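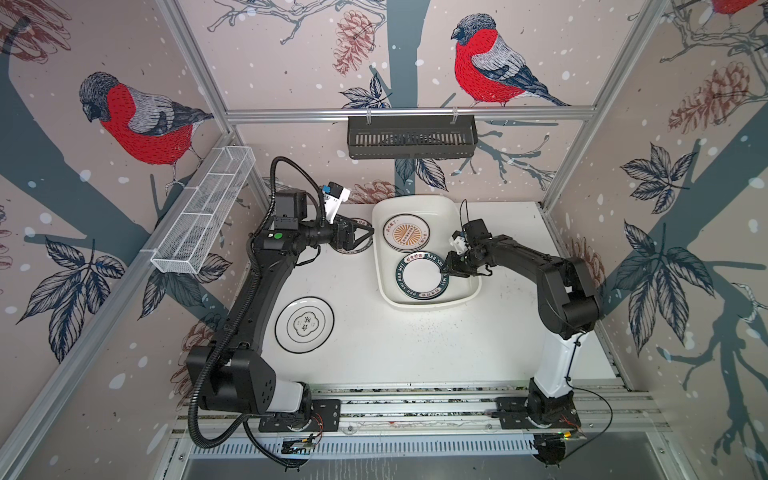

Slide 6: Winter feeding counts

Start with the Kekley site. 24 gardens took part, 14 of them for the second year. Bullfinches showed up late, mostly after the first hard frost in December.

Explain how the counts work: one person, same window, same hour each morning. Highest number seen at once, no adding up.

Total for the season was 257 bullfinches, 81 of those in January. Boyang Pan has the sheets if anyone asks for the breakdown.

Pause for questions on seed mixes. Then go to slide 7, hedges.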